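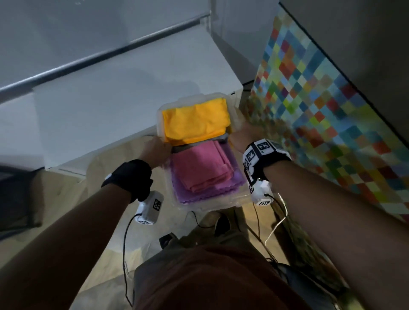
## Chapter 4: What Color Does to Cloth

I failed my first dye class. I'd like to get that out of the way, because this is the chapter where students start to worry that they have no eye, and I had no eye either. My teacher, Bronisława Grabowska, held up the skein I'd spent all Thursday on and asked me what color I thought it was. Green, I said. She laid it on a red blanket and then on a green one, and asked me again each time. On the green blanket it was plainly gray!

So that's where we're going to begin. In Chapter 3 we talked about fibers, and how cotton, wool and silk each take up dye in their own way (if you skipped the part about mordants, go back and read it, I'll wait). Now I want to talk about what happens after the dye pot, when a piece of cloth has to live next to other pieces of cloth.

Try this before you read on. Find a yellow cloth, a gray one and something purple. Any shades will do, and old napkins are fine. Put the gray on top of the yellow and look at it for a slow count of ten. Then put the same gray on the purple. Most people see it lean a little toward blue or violet the first time and a little toward yellow the second. The cloth hasn't changed, of course. Your eye has pushed the gray away from its neighbor, and it does this all day long without asking you.

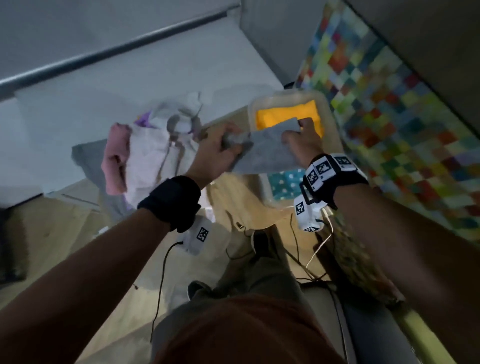 Weavers knew about this long before anyone wrote it down, and they used it. If you only have three dyes and you're careful about what touches what, you can get a blanket that seems to have five or six colors in it. We'll look at a striped one by Irja Riihimäki later in the chapter, and I'll ask you to guess how many yarns she used. My last class was off by a mile.

There are a few words you'll need. **Hue** is what we usually mean by color: red, blue, orange. **Value** is how light or dark it is. **Saturation** is how strong it is, so a brick and a fire truck can share a hue and still look nothing alike. Beginners fuss over hue and forget value, and then they wonder why the pattern vanishes from across the room. Squint at your work. If the stripes melt together, the values are too close, and no amount of pretty hue will save you.

You'll want your swatches from Chapter 2 for the exercises. I keep around 100 of mine in a drawer, badly labeled, and I still pull out the gray-green one from Bronisława's class more than any other.

### 4.1 Neighbors and Edges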